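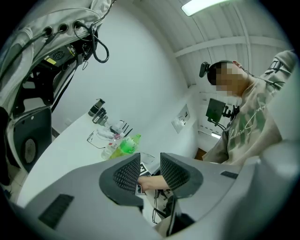
Fumeton, jeu de données de préhension, atelier partagé de Hurthorpe
Version 2

À lire avant de télécharger

Fumeton rassemble 62 séquences enregistrées à la pince tenue en main, dans un atelier partagé, sur du temps pris le soir. Nous ne promettons pas qu'on puisse en tirer une politique utilisable. Les essais menés avec la version précédente ont donné des courbes flatteuses et un bras qui poussait les flacons au lieu de les saisir.

Contenu

Séquences : 62
Séquences écartées après relecture : 19
Taille de l'archive : 984 Mo
Annotations : début et fin de prise, saisies à la main par Alby Tuhiwai

Les séquences écartées restent dans l'archive, dossier rebut. Servez-vous-en si vous doutez de nos critères, qui sont discutables.

Décor et objets

La variété des objets est le point faible du lot. Nous avons pris ce qui traînait, sans pesée ni relevé de dimensions. Sur le bureau blanc, on trouve une paire de lunettes à monture fine, des stylos noirs debout dans leur pot, un flacon à pompe sombre et une bouteille de liquide jaune-vert à bouchon vert vif.
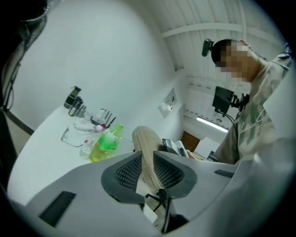

Un modèle entraîné sur Fumeton seul apprendra sans doute le mur autant que la tâche. L'optique déforme beaucoup et le fond change peu. Le tube lumineux sous les stores donne une zone très blanche dont il faut se méfier si vous normalisez l'exposition image par image. Recadrer aide un peu, au prix des bords.

Limites connues

Aucune mesure de force. L'ouverture des doigts est estimée à partir de l'image, avec des sauts quand une main passe devant. Le script de conversion vers Zirport fonctionne chez nous et n'a été testé nulle part ailleurs.

Signalez les erreurs d'annotation dans le dépôt Te Moana, avec le numéro de séquence.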